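4. Getting two hands to agree about a pair of doors

By the time we reached this stage I'd rather fallen out with doors. Section 3 dealt with one arm and one handle, where the arm can be a bit late and it doesn't matter much. A pair of doors with a robot between them is a different sort of headache, because the torso belongs to both arms and every time one reaches a little further the other one's plan goes stale. We call our way round this Zestance. It's a small planner that sits on top of the two arm controllers and does one job: it decides where the torso should be so that both hands still have somewhere to go.

All of the trials in this section were run in simulation, in a furnished interior we named Ledico. I like it as a test room. It has lattice doors with lots of thin bars and panes, and those are horrible for a depth-based method (the panes return one thing, the bars another), and there's enough stuff on the walls and floor that the policy can't get away with learning "the only thing in view is the door".

4.1 What the policy gets to see

The policy gets two kinds of colour view, one from the head and one from the wrist, plus the joint readings. No door model, no hinge position, no hint about which bits move. The head view does most of the planning work, and it's the one we had the longest arguments over, as it's tilted a long way over and a good part of it is taken up by the robot's own body.

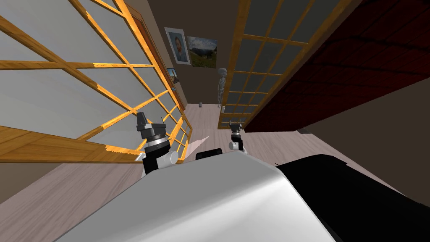

Bastian Ruppert, on reading an early draft, asked why we didn't simply rotate the head view upright before training and save the network the bother. Fair question! We did try it. Rotating costs you the corners, and the corners are where the near edge of a door tends to live, so the planner lost sight of exactly the thing it was meant to be keeping clear of. We went back to the tilted view after 40 trials and I haven't been tempted since.

Masking out the torso was the other thing we tried. That one I'd half expected to work, and it made things worse. My best guess is that the network uses the outline of the body as a kind of ruler for how far out the hands are, but I haven't proved it and I'd be glad if somebody did.
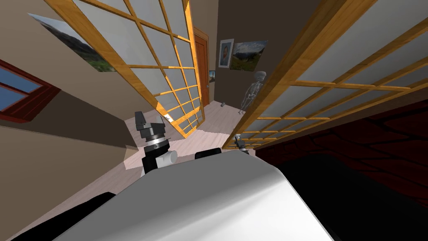

Training itself was fairly plain. We collected 400 demonstrations by teleoperation, threw away the 28 in which an arm hit its joint limit, and trained on what was left. The baseline, Indileo, is our own earlier controller with the torso planner taken out and everything else left alone, so any difference between the two should come down to the planner (or to luck, which is why we repeated the whole comparison with 2 random seeds). Both methods start from the same poses and both get the same time limit.

4.2 Does the torso planner help?

Yes, and mostly in the place we hoped. With Indileo the usual failure goes like this: one hand gets going nicely, the torso drifts after it, and the other hand ends up at full stretch with nothing left to give. Zestance spots that early and holds the torso back, even when that makes the first hand slower. I found it quite dull to watch at first, all that waiting about. Then I looked at the baseline again and saw how much time it spent recovering.

The two hands needn't look evenly matched from the head, by the way. The planner works from joint readings as well, so a hand that's small in the view isn't treated as a hand that's out of the game.

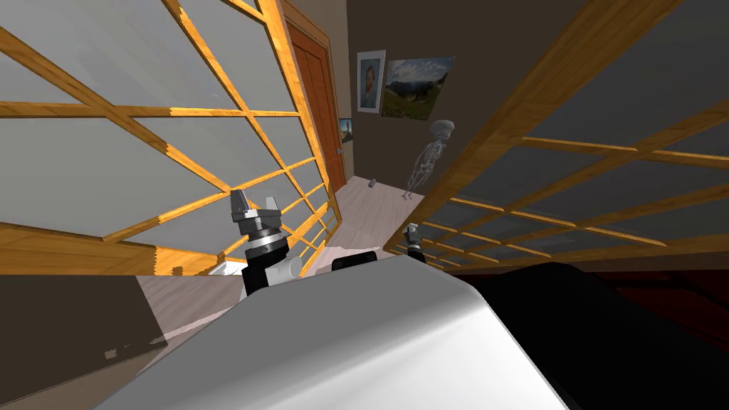 Figure 4. Head view in the Ledico room, with the left gripper in front of one lattice screen and the right gripper by the other.

There's one class of start pose where Zestance is worse than the baseline, and I'd sooner own up to it than bury it in the appendix. If the torso begins very close to one side, the planner becomes so cautious that it hardly moves, and the time limit runs out. We call this sulking. A looser clearance term cures it but brings back some of the old stretching failures, and I've not found a setting that I'm happy with on both counts.

4.3 The last little bit

The head view is poor for the final approach to a handle, so close in we hand over to the wrist view. The switch happens on distance alone. We had a learned switch for a while, and it was clever and unreliable in about equal measure, flicking back and forth whenever the handle sat between the fingers. 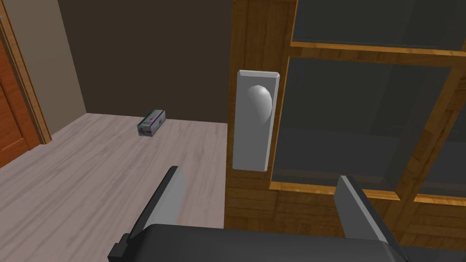
After the switch the torso is frozen, which sounds crude but took away nearly all of the jitter. The wrist controller then only has to worry about its own arm. If it can't reach from where it's been left, it hands control back to the planner and asks for a better spot, and this can go on for a few rounds before anything useful happens. We put no cap on the number of rounds in the main trials. Tennant, the lighter version of the planner described in Section 5, does have a cap, and the comparison between the two is given there.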